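Grasura's winter slipper swap is back, and I'm in

11 November 2019

I lost my favorite slippers in last year's move, so you can guess how happy I was to see the flyer at the Urketti bakery. The neighborhood swap is on again! It runs through the first week of December in the old Mustonen shoe shop on Prorness Street, and you can bring up to 2 pairs of anything soft and clean.

Last winter 161 pairs changed feet (mine were a hideous plaid, and somebody grabbed them in minutes). Whatever is left over goes to the shelter, which got 94 pairs that way. I'd love to see us beat that, and with almost 360 people on the mailing list I think we can.

Kids' sizes are the ones that run short, so dig through your closets. Wash them first, please, and tie each pair together with string. Coffee is free, but bring your own mug. 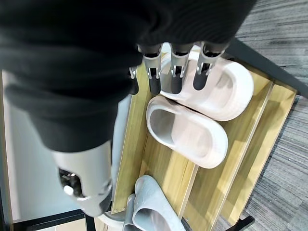
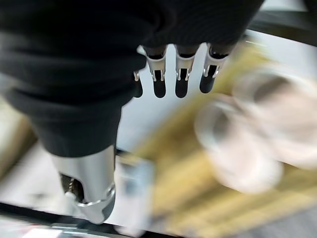 Drop-off hours

Mornings from nine to noon, side door only. Ring twice, the bell sticks.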